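November, a little after ten at night, tea gone cold again

I meant to go to bed an hour ago, but my cousin's message is still going around in my head and I think I'd better write it out or I'll be composing replies in the dark.

She wants 400 dollars. It's for the deposit on a truck, and she asked very sweetly, with a picture of the truck (it's green, and I'll admit it's a handsome thing). In spring it was 500 for her brother's course fees, and I gave that gladly, I really did, and I'd do it again. He finished the course and is working at Brulwood now and he sends me a heart on my birthday. I don't want to turn into someone who keeps a ledger of hearts! But I opened the bank app tonight before I opened the message properly, and that told me something about the state I'm in.

I was talking to my husband about it over the dishes. He comes from a family of two children and a dog, and he has never once been asked for money by a relative, unless you count his grandmother wanting quarters for the laundromat. He's kind about mine. He said, "You know you're allowed to say no," and I said yes, I know, and then I dried the same plate for quite a while. Being allowed has never been the trouble. When I was 23 and had just started at Ceka, my aunt paid my first month's rent and never mentioned it again, not at weddings, not when we fell out over the house. How do you say no to her daughter after that?

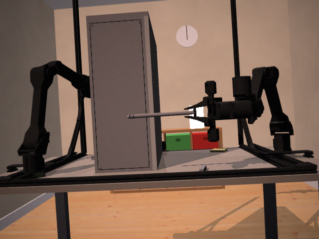
And yet I keep thinking of what she said to me the summer I got married, my aunt I mean, when we were shelling peas on the back steps. She said the family is a big pot and everybody dips in, but somebody has to notice when it's getting low, and she had been the one noticing for long enough. I laughed at the time, because I thought she was only talking about herself. I wonder now if she was handing me the spoon.

There are 4 of us who earn steadily out of all the cousins, and we've never sat down and talked about it. We each get our own private messages and we each answer them privately, and for all I know the other three are also up late with cold tea. My cousin at Grostel must get twice what I get, with that job title. I might call her. I've been meaning to call her anyway about the recipe for the walnut thing.

What I think I'll do is send half and say plainly that half is what I can manage before the holidays, and no long explanation with it. I always over-explain, and then people feel they have to comfort me, and then I've made my no into one more favor. My husband thinks half is soft. Maybe so. He did also say he'd go without the new boots, bless him, which I didn't ask for and won't allow, his old ones leak.

Must remember: the Hallgrímsson bill is due before the end of the month, and the coat is still at the cleaner's. I'll write to her in the morning, after breakfast, when I'm nicer. The cat has settled on my other sleeve so I suppose I'm finishing this one-handed and going up.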